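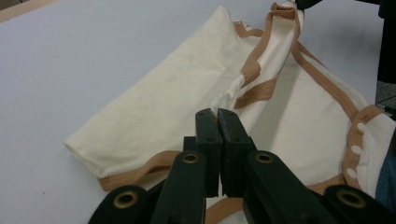 The teachers at Kultero think the warm-up is too long, and they told me so before I'd even got my coat off. Twenty minutes of clapping games before anyone touches an instrument, they said, and the little ones are worn out by then. Fair enough! I've cut it to 7 and put the name song at the end of it, so they go straight from that into the drums.

December, second try with the new plan. Started at 4:15 pm with the younger group. The short warm-up went well – nobody wandered off, and we got through both halves of the echo game (I sing, they play it back on two notes). The Nilline piece is still too fast for them. I dropped it to a walking pace and had the xylophones play only on the first beat, which sounded lovely and left me free to help the back row.

Older group at 5:30. They wanted to write their own middle section, so I let them, and we ended up with something in five that none of us could count. Keeping it. Whoever takes them next time, please write the pattern on the board as 3 + 2 and have them stamp the threes.

Uysal room: the piano is flat again from the A below middle C down. Don't use it with the chime bars, it's painful.

Money stuff so I don't lose it: Zaliretti have 2,000 for the whole spring run, and the hall wants 200 of that up front. Small shakers still to order. Also need fresh felt for the big mallets, the red pair has gone bald.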